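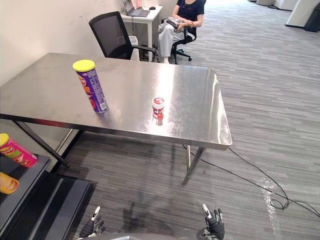
Tedorthorpe Film Society wrote that the subtitles were fine until the second reel and then ran late for the rest of the film, that the audience missed the ambassador's warning because of it, and that restarting the player made no difference.

Ticket status: Resolved
Product: Hido player, desktop edition
Source: Żak restoration, 1950s science fiction feature, running time 80 minutes
Subtitles: English, external file, supplied by Ondum
Priority: Normal (next public screening in August)

Problem as reported
Subtitles match the dialogue at the start. After the first reel change every line appears late. Picture and sound stay together. Worst effect is in the landing speech, where the ambassador's lines appear over the general's reply and read as if the general is asking for peace. The discussion afterward was based on the wrong speaker.

09:10 Support
Requested the player log, the subtitle file and the name of the video file in use. Asked whether the delay grows during the film or stays the same.

09:40 Customer
Files attached. Delay seems to stay the same once it starts. Tried the sync slider in Hido. It fixes the second reel and breaks the first, so the opening narration comes up before the narrator has spoken.

10:05 Support
Log shows no dropped frames and no clock warnings. Frame rate of the video matches the rate declared in the subtitle header. A rate mismatch would give a delay that grows steadily, so this is ruled out for now.

10:30 Support
Checked the subtitle file against the video at several points.
Opening narration: in sync
Radio broadcast, first reel: in sync
Last line before reel change: in sync
First line after reel change: late by 3,000 ms
Landing speech: late by 3,000 ms
Final warning: late by 3,000 ms

The offset is fixed and begins at the reel change, 11 minutes in. Fault is in the subtitle file or in the cut of the film, not in playback.

11:20 Support
Compared the notes shipped with both items. Ondum timed the subtitles to the earlier Żak transfer. That transfer has a short run of black between the first and second reels. The restoration removes it. Everything after the join moves earlier in the picture, and the subtitle times were not changed.

11:45 Customer
Confirmed the society bought the restoration last season and kept the old subtitle file in the same folder. Asked if the old transfer should be used instead. The new one is preferred, as the ship interior is too dark to follow in the old one.

12:15 Support
Keep the restoration. Steps to correct the subtitle file:
Make a copy of the file.
Open the copy in the Hido subtitle editor.
Find the first line after the reel change. It begins "They have not come to fight."
Select from that line to the end of the file.
Choose Shift Times and enter -3000. The field does not accept a comma.
Save under a new name and load it with the video.
Reset the sync slider to zero before playing. The player remembers the last value for each video.

13:50 Customer
First attempt was early throughout. The slider had not been reset. After the reset, the landing speech and the final warning both match. Watched about 15 minutes on either side of the join with no further trouble.

14:10 Support
Corrected file received and checked to the end credits. One line in the hospital scene overlaps the next by a few frames. The overlap is in the original file too and does not affect reading. Left as is.

Reported the mismatch to Ondum and asked for a note on the download page stating which transfer the subtitles fit. Ticket closed at customer request.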